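Housekeeping Practice, Course Handout 5
Making the bed: the bottom sheet
Instructor: Zakhar Panasiuk, Jolalberg Training House

Please read this handout before you come to the practice room. Last time we worked with blankets, and many of you asked me why the blanket does not lie well. In most cases the problem was under it, in the sheet.

1. Before the sheet goes on
Take off everything from the bed, also the pillows. Look at the mattress in good light. If there is a stain, write it in the room book and tell Aroha Pirihi before you continue. Brush the mattress from the head to the foot.

2. Laying the sheet
Open the sheet on the bed with the middle fold along the middle of the mattress. A sheet with a print has a right side and a wrong side, and the colors are stronger on the right side. Do the head end first, both corners, then walk to the foot and pull. Do not pull from one corner only. The print will go diagonal and you will have to begin again.

3. Creases
Small creases stay most often near the far edge, where the arm does not reach so well. Go to the other side of the bed and smooth them from there with the flat hand, from the middle to the outside. Specks and lint you take away with the lint roller, not with the hand.

4. Children's beds
Children's sheets often have stars, letters or dots, and the mattress can have its own pattern too. Letters should be readable for a person who stands at the foot. For a small mattress fold 17 cm under on each long side.

5. For the practical test
You work in pairs. The test has 100 points, and 34 of them are for the bottom sheet. Arlo Obi and Tobias Escobedo will be the first pair, and the others find their names on the list at the door. Bring your own lint roller and wear shoes with a soft sole.
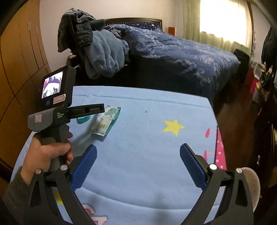
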